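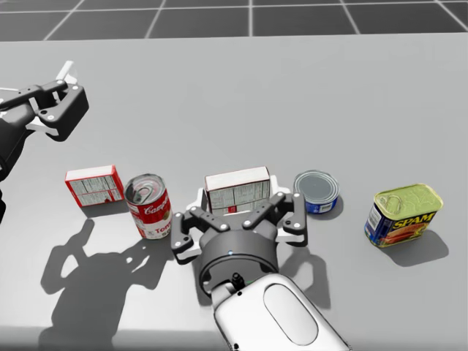 Aasen Forms – notes on the data

Welcome, and thank you for taking an interest! Aasen Forms is a written collection of the practice forms taught at the Dridden school, where Trevor Oakley has been leading the evening class for longer than he likes to admit. It started as a shoebox of index cards and grew from there, as these things do.

What you get

The collection holds 3000 short entries, one for each step of a form. Every entry gives the form's name, the step number, the stance, the hand technique and the direction you face when you finish. The entries are split into 4 files, one per belt group, and you can open them in any spreadsheet program. A smaller file of 500 entries, called Hundo, covers the beginner forms only, and if you are new I would start with that one.

How the steps were written down

Two senior students wrote out each form separately and then sat down together to compare. Where they disagreed we asked Trevor, and where Trevor disagreed with himself (it happens – he learned some of these forms from more than one teacher) we kept both versions and marked the second one "alt" in the notes column.

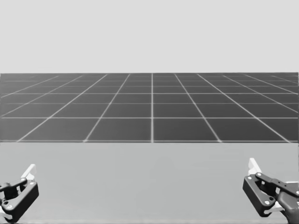
Manaia Katene wrote in after the first release to say that the turning steps were hard to follow, as "left" could mean the student's left or the teacher's. She was quite right, and every turn is now given from the student's side.

Known gaps

Weapon forms are not included yet. Breathing and timing are mentioned only here and there, so please keep going to class.

Last updated 3/20/20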